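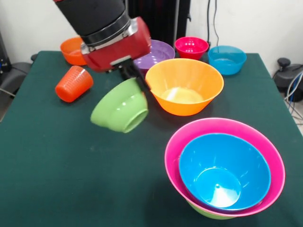
Green bowl by the rim, three nested in the stack at the front.

So this is what my evenings look like now! I've been promising a post about the bowl stacking since November, and I finally have enough to say that it's worth sitting down for.

Quick catch-up for anyone who missed the earlier posts. I'm teaching the arm to clear a table of plastic bowls and cups by driving it myself, over and over, with a hand controller. It records where my hand goes and what the cameras see, and then overnight the training job chews on all of it. I don't write a single line about what a bowl is. I just stack bowls. (My mother asked what I did over the weekend and I said "stacked bowls," and that was the whole phone call.)

As of last night I have 793 recorded runs. I threw out 269 of them, which hurt, but they were nearly all from the first stretch when I was still gripping bowls any old way. Some runs I'd pinch the near side of the rim, some runs the far side, sometimes I'd nudge a bowl along the cloth first because I'd come in too low. The trained version picked up every one of those habits and mixed them together. It would start toward the near side, change its mind, and hover. Jörg Schmieder watched it do this over a video call and said it looked like me in front of an open fridge.

He was also the one who told me to slow down and pick one way of doing things, so now I have rules taped to the wall. Come in from above. One finger inside the bowl, one outside. Stop for a beat before closing. Bowls that have ended up on their side get grabbed by the rim and turned upright in the air, well clear of the stack, before they go anywhere near it. That last one took me forever to learn to do smoothly. Your own wrist does it without asking you, and then you try it through a controller and suddenly you're thinking about which way is left.

The big wide bowls are easy. The little ones are sneaky, they slide if you touch them even slightly off center, and the cup is its own thing entirely. I still haven't decided if the cup goes in the top bowl or gets its own spot. I've been doing it both ways, which I know, I know, breaks my own rule.

The software side is still Flivden for the recording. I switched the playback over to Wedadeo and I love being able to scrub through a run and see the exact moment my hand hesitated. There are so many hesitations! Roughly 4 seconds of dithering in some of the early ones.

Latest result: with three or four bowls it does really well, and the first time it fixed a tipped one on its own I yelled loud enough to bother the neighbors. With a full, crowded table it gets greedy and goes for something in the back, bumping whatever's in front. So the next batch is all crowded tables, front to back, same order every time.

I'll post the new numbers when the batch is trained. If you've done anything like this with cups, please tell me where you put the cup.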